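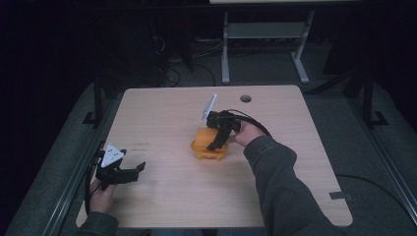
本报告讨论学生宿舍公共自习室的噪声与混响问题，研究对象是Liltholm宿舍楼一层的自习室。该房间由原来的储藏间改建，投入使用后不断有住户反映说话声听不清、挪动椅子的声音刺耳。选题时我们先列出了房间里所有可能影响声音的表面，包括墙面、顶棚、窗户、地面和家具。地面和桌面的差别值得先说明：深灰绿色的地毯能吸收一部分中高频声音，而浅色木纹的桌面基本上是反射面，杯子或文具放下时的撞击声会直接传到邻座。桌子的圆角对声学没有什么影响，计算时按矩形处理。

一、背景与目的
自习室的使用者大致分为两类，一类独自看书，一类以小组形式讨论作业。两类人对声环境的要求不同。前者希望背景声低而稳定，后者需要在近距离内听清对方说话。房间目前没有分区，也没有预约制度，晚上七点以后两类人常常同时在场。本项目的目的是弄清投诉主要来自混响过长还是来自背景噪声过高，并提出费用较低的改进办法。

二、方法
房间容积为216立方米。测量由小组四名成员轮流完成，时间定在十一月，分白天和晚上两个时段。混响时间采用气球爆破法，每个测点重复三次，取平均值。背景噪声用学院借出的声级计记录，仪器放在三脚架上，高度与坐姿时耳朵的高度相当。
除测量外，我们还向住户发放了问卷。问卷由Joris Vandenberghe起草，Bastian Wegener负责整理。第一稿的问题太长，试填的同学有一半没有答完，后来删去了关于音乐偏好和耳机型号的部分。

三、结果
低频段的混响时间明显长于中高频段。这与材料的情况一致：薄地毯对低频几乎不起作用，而顶棚是抹灰的混凝土，墙面也没有任何吸声处理。中频段的结果比我们预想的要好，单从这一项看，房间可以满足一般自习的需要。
背景噪声的情况较差。白天的主要来源是窗外道路，晚上则是通风管道。通风机有2个档位，高档运行时，靠近出风口的座位上能听到持续的嗡鸣声，问卷中对这一排座位的抱怨也最多。住户自己提到的其他来源还有走廊门关闭时的撞击声和隔壁洗衣房的脱水声。
我们原以为椅子是主要问题，但问卷里提到椅子的人并不多。可能的原因是投诉集中在铺地毯之前，而我们的测量是在之后进行的。这一点没有办法再核实，旧的投诉记录只写了“太吵”，没有写日期。

四、改进方案
方案甲是在顶棚安装Wiladon吸声板，覆盖面积约为顶棚的一半。按供应商给出的价格，材料和安装合计3,275欧元。方案乙是在长墙一侧挂厚窗帘，并请物业把晚间通风调到低档，费用低得多，但对低频的改善有限。方案丙是只处理走廊门，加装闭门器和密封条。
比较之后，我们建议先实施方案乙和方案丙，使用一个学期后再测一次，然后决定是否需要吸声板。小组内部对此有不同意见。Bastian认为低频混响不处理，讨论区就无法真正使用；其余成员认为通风噪声解决之前，吸声板的效果很难听出来。
我们也考虑过用书架把房间隔成两部分。书架摆满书后有一定的散射作用，但会挡住逃生通道，宿舍管理处没有同意。

五、误差与不足
气球的大小不完全一致，声源能量有差别，低频段的信噪比偏低，125赫兹的数据只能作为参考。测量时房间里没有坐人，实际使用中人体和衣物会增加吸声量，混响时间应比测得的略短。声级计在第二个晚上电池耗尽，后半段的数据缺失，报告中的晚间平均值只用了第一个晚上的记录。
问卷只有英文版和德文版，部分交换生没有参加。

六、后续工作
下一组同学如果继续这个题目，可以先从通风管道入手，在风机两侧分别测量，判断噪声是沿管道传播还是由支架振动引起。原始数据和测点平面图已存入课程网盘的Koster文件夹，声级计用完后请还到声学实验室门口的柜子里，并在登记本上签名。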